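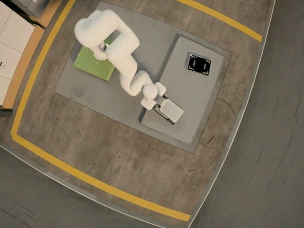 How to Write a Celebrity Relationship Profile Without Spreading Rumours

By Ariel Galang
2023-01-28

Many readers come to our site to learn who is married to whom. When I started at Cirholm, I copied what other pages said, and two times I had to remove a whole article. Now I work slower and follow the steps below.

Step 1. Write down what you want to know

Before you search, make a short list: the name of the partner, the year of the wedding, the children if they are mentioned in public. I will use one actress from the television series Wisine, whom I call only by her surname, Castillo.

Step 2. Find where the story began

Ten pages can repeat one sentence from one old blog. Open each page, look for its source and go back until there is no more link to follow. For Castillo I read 20 pages, and they all came from 3 interviews.
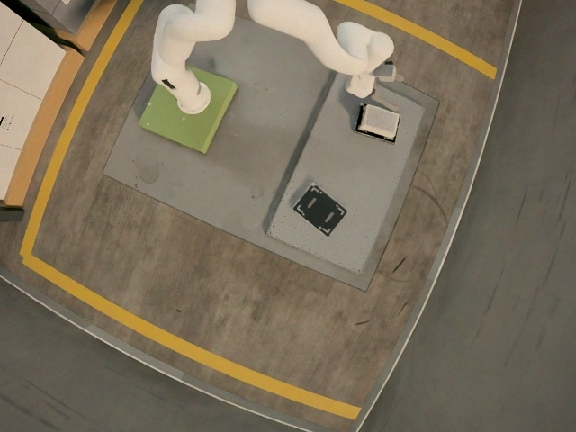
White robot arm on a green base, seen from above.

Step 3. Give each fact a mark

I use "said by the person", "said by a family member or agent" and "said by others". The last group does not go into the article. A photo of two people at dinner belongs to this group also, even if the magazine Kinico prints it with a big heart.

Step 4. Choose careful verbs

Write "she told the magazine that they met at work" and not "they fell in love at first sight". If the couple has separated, give only the date which was announced.

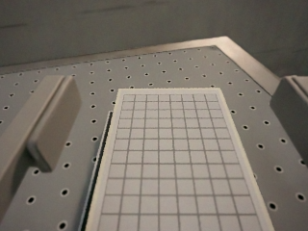

Be careful also with the word "husband". Some couples use it for many years with no wedding, and it is safer to write "partner" until one of them has spoken about a marriage.

Step 5. Leave the children alone

If the parents do not show the names, I do not print them. The same is for schools and home addresses.

Step 6. Check again later

Put a note in your calendar. I will open the Castillo profile again in February and read every link one more time.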